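The drink I make when August is too hot

3/31/24

Spring came early to Hastgate this year, and already I am thinking about cold drinks. In my family we did not measure anything. My aunts poured, tasted, made a face and poured again. When I moved here I wanted to learn it properly, so I bought a small glass and a long spoon and began to write down what I do.

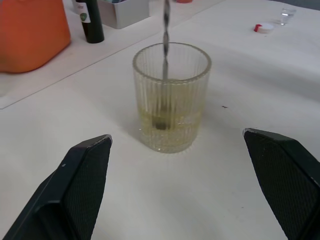
A small glass, pale yellow drink, white table.

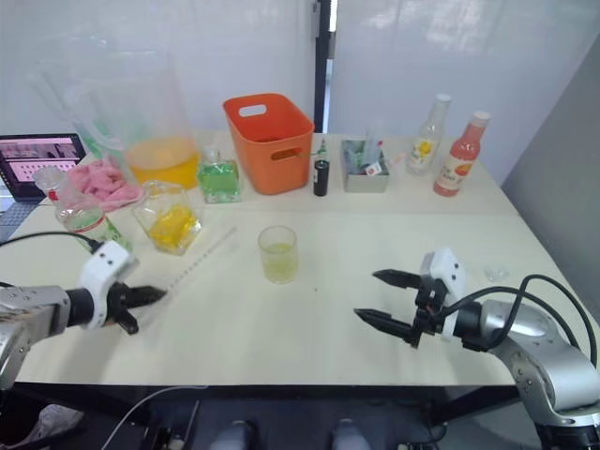
My recipe is for one person. I take 40 ml of lime syrup, the Thongsuk one if the shop in Fultlow has it, and I add cold water little by little. Then I stir slowly, 10 turns, and I wait. The first sip is always too sweet for me, so I add 2 more spoons of water and stir again.

I learned that a short glass is better than a tall one. In a tall glass the syrup stays at the bottom and you drink sugar at the end. The spoon should still be long, so that your fingers stay away from the rim — my mother was very strict about this.

Please put a cloth on the table before you begin. Lime syrup is sticky, and last August I had to clean my table for a whole evening. I also keep every bottle in its place until I finish, or I forget which one I used already.

Next I want to try it with ginger. A neighbor from Tascombe told me to boil the ginger for nine minutes, but I think this is too long and the taste will be bitter. I will try five first.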